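Filed under: Home, Grumbling
Search this blog... Go

I bought a secondhand dining table in July, and I've been learning to live with a piece of furniture that has opinions. It's a Lemari, which the seller said as though I should gasp. I gasped a little, to be polite. 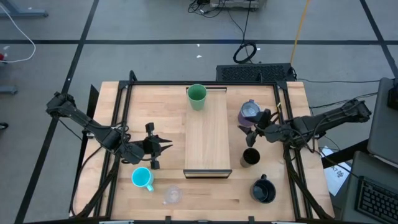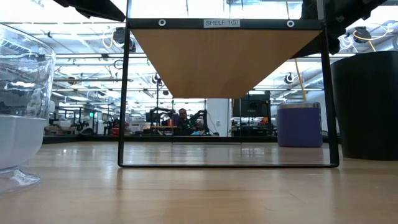
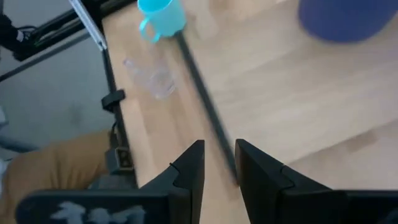 Light wood, three times over.

Mine is darker and a good deal more scratched. One leaf has 1889 carved on the underside, which would be thrilling if the screws weren't Phillips head. I suspect a bored child with a compass and a taste for history.

Then there's the wobble. I've tried folded cardboard, felt pads and a wine cork, in that order, and the table took each one as a personal insult. It now tips toward whoever has the soup.

The wax came next. Priltum makes one that smells like a church and dries overnight, if you live somewhere with no weather. I put on 2 coats and ate standing up until Sunday — not my proudest dinners.

Still, it seats six, or five and the one with the soup. I'm keeping it. The chairs are another post, and probably another credit card.

Last updated: October 20, 2022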